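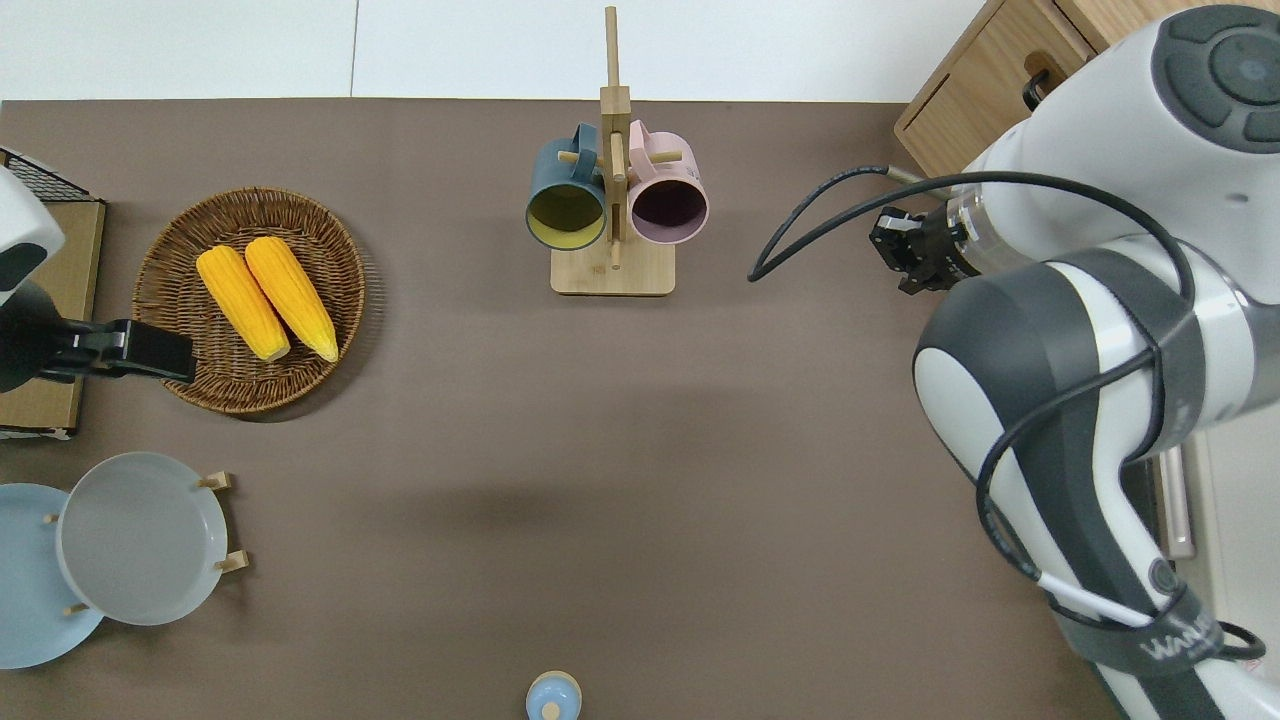
Good morning, and welcome to the second part of the residential staff program. The subject of this session is the shared kitchen, and in particular the things that are left standing out on a table or counter after a meal has been cleared. Most of our guidance to date has concerned cupboards and refrigerators. Open storage has received less attention, although it is what residents see and reach for first. A mug stand and a plate rack, of the kind on the brown tabletop on the screen, hold two mugs and two plates between them, and the corn has a wicker basket to itself. Each group of items has a holder, and a new resident would be able to put a plate back without asking where it goes.

(Pause. Allow latecomers to take their seats.)

I will begin with the background. Rambridge operates 22 shared kitchens across its housing sites. In March, the housing office reviewed the requests that residents had submitted concerning those kitchens. There were 725 requests in total. Of these, 71 concerned tableware that could not be found or had been put away in the wrong place. That is a modest share, but these requests took longer to close than most, as they usually required a visit and a conversation with several residents.

The review produced a short set of recommendations, which were adopted for all sites. I will take them in turn.

First, tableware in daily use should be stored upright or hung wherever space permits. Stacked plates are acceptable in a cupboard. On a counter, a rack is preferred. Residents with limited grip strength have told us that lifting one plate from a stack of eight is difficult, and that they tend to leave the whole stack out once they have moved it.

Second, mugs should hang by the handle. On the stand shown, the teal mug and the pale pink mug hang side by side at about the same height, with the post between them. The two colors are easy to tell apart, and we encourage the same approach where residents share a stand. Please do not label mugs with tape. The adhesive collects dirt and comes away in the dishwasher.

(Ask whether any site currently uses labels. Take no more than two replies.)

Third, fresh produce should be kept in an open basket and checked every morning. Corn is best eaten soon after purchase and should be moved to the refrigerator if it is not going to be cooked that day. Baskets must be emptied and brushed out weekly. Wicker should not be soaked.

Fourth, the area in front of the holders should be kept clear to a depth of 60 centimeters wherever the table allows it. This gives residents room to set down a tray. Small items that have no holder should be returned to a drawer at the end of the evening.

(Next slide: ordering.)

Racks and stands may be ordered through Plandik using the usual site code. The Jelínek building has already received its items and does not need to submit a form. Staff at Rallimeck should wait until the new counters are in place, as the depth of the work surface will affect which rack can be used. Replacement pegs for mug stands are ordered separately.

I am often asked whether residents may bring their own stands and baskets. They may, provided the item is stable when fully loaded and can be wiped clean. Site staff make that decision and record it in the kitchen log.

(Questions: ten minutes. Order forms are on the table by the door. The session on refrigerators resumes at 11:15 in the same room.)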